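3.2 How felt and print shape play at home card tables

Most writing on card play looks at the cards and the people holding them. We were drawn to the thing underneath. Anyone who has moved from a bare kitchen table to a proper mat knows how much changes: the sound softens, cards stop skating off the far side, and people begin to treat certain patches of the surface as theirs. In this section we look at that last habit, which we call zoning, and we think it is one of the most charming things in the whole study.

Our material comes from 128 home games recorded in play diaries, along with long interviews carried out by the second author and Hawi Tsegaye. The diaries were kept by the hosts in their own words, in whatever notebook was handy, and they are a joy to read. One host drew the table after every game, with a small cross wherever somebody had set a drink down. Another wrote only about arguments. Taken together they gave us 1,506 separate notes on where things were put, moved or knocked over.

Zoning showed up early and in nearly every household. Players with a printed mat used the border as a kind of fence. Chips still in play went inside it, and personal things (phones, glasses, a lucky button in one case) stayed outside. Hosts seldom set this as a rule. Jayanthi Panicker, who coded the first batch of diaries, noticed that newcomers picked it up within a few hands simply by watching where their neighbours rested their fingers. On plain cloth the same groups spread out much more, and discards wandered into the middle and had to be gathered up again, often with some grumbling!

Colour mattered too, though less neatly. Hosts who favoured dark mats told us the cards stood out better under a hanging lamp, and several said a dark surface felt more serious. One described her old light-coloured cloth as "a picnic with betting." We can't separate the colour from the habit here, as the people who bought dark mats were also the people who played most often, and we would love to see someone test it properly. What we can say is that the hosts talked about colour warmly and at length, even when we had asked about something else.

Figure 2 shows a dark green poker mat with a printed border.
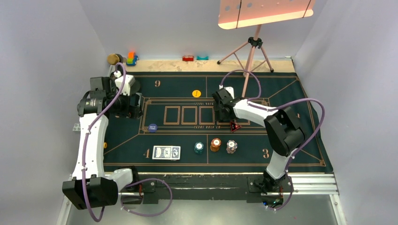

Borders did a second job during disputes. When a chip sat on the line, players on printed mats had something to point at, and the diaries suggest that most of these quarrels were brief. In the Fulta group, which met in a converted garage and played for matchsticks, the line was so trusted that players would lean right down to the cloth to check which side a stake had landed on. The Illetti group went the other way and ruled that anything touching the print was a bet. Both customs were defended with great passion in interviews, and each group found the other's version faintly shocking when we described it.

Wear tells its own story. Regular players could often name the spot where the dealer's hand had rubbed the nap thin, and some refused to replace a mat for that reason. Zsófia Veres has suggested (personal communication, 14th May) that a worn patch works as a memory of the group, much as a favourite chair does in a family room. We find this very persuasive. Two households even turned their mats around each season so that the wear would be shared fairly among the seats, a practice we had never heard of before and have since taken up in our own games.

There are limits to all this. The diaries lean heavily on the host's point of view, and a guest who felt crowded may not have said so. Our groups were also friendly ones, playing for small stakes or none, and we would expect zoning to look different where real money is on the table. Section 3.3 takes up the question of seating, where the guests' own accounts come through much more strongly.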